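Working out a league table from raw results

These notes cover building a standings table by hand or in a spreadsheet for a small football league. They were written for the Fustthorpe and District under-14s, but nothing in them depends on age group. The method assumes three points for a win, one for a draw and none for a defeat.

1. Set up the results sheet

Use one row per match, with the columns in this order: match number, home side, away side, home goals, away goals. Leave the goals cells blank until the result has been confirmed. A blank cell and a zero mean different things, and every formula further on relies on that.

Spell each club's name the same way every time. "Sadville" and "Sadville FC" will be counted as two clubs. A drop-down list in the home and away columns prevents this.

2. Set up the table sheet

One row per club. Columns: played, won, drawn, lost, goals for, goals against, goal difference, points.

Played is the number of rows where the club appears, home or away, and both goals cells are filled. Won is counted in two halves -- home wins plus away wins -- and the same goes for drawn and lost. If played does not equal won plus drawn plus lost, stop and find the fault before going on.

3. Add the points

Multiply wins by 3 and add draws. Enter deductions in a separate column with a note beside them. Do not alter the points formula for a single club, as the change will be overwritten the next time the column is filled down.
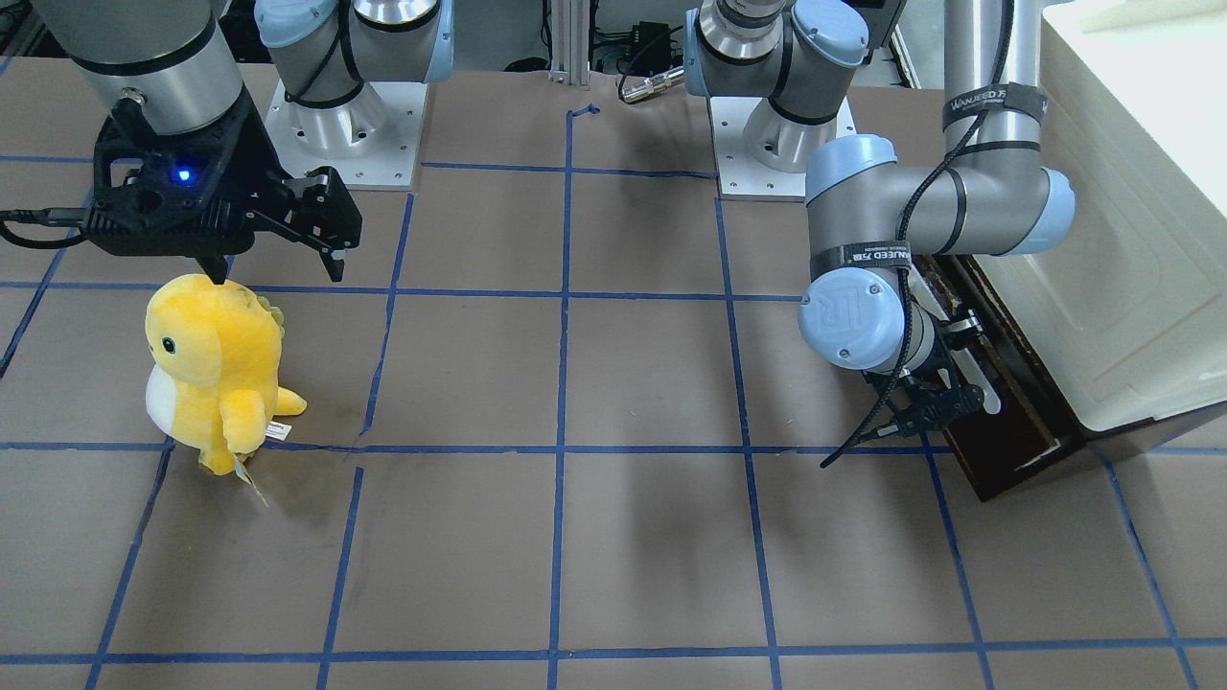 Two robot arms over a work surface marked into squares with blue tape.

4. Sort

Sort by points, then goal difference, then goals for, all in descending order. Include every column in the selection before sorting. If the club names are left out, the figures will move and the names will stay where they are.

Some leagues use head-to-head results ahead of goal difference. In that case, find the clubs level on points, copy only the matches between them to a new sheet and repeat steps 2 and 3 on that sheet. With three or more clubs level, treat them as one small league and do not compare them in pairs.

5. Check

Total goals for must equal total goals against across the whole table. Total wins must equal total losses. The sum of drawn must be an even number. An error that passes all three is most often a result entered with the home and away sides swapped.

Postponed and abandoned matches

Leave the goals blank and put P or A in a sixth column. Where Letlow have 4 games in hand, the played column will show it and no adjustment is needed. Awarded results are entered as the score given in the league's ruling, with W in the sixth column.

Save a copy after each round and keep the copies until the final table is signed off in June.

Corrections to this page: Sevim Yurt, fixtures and results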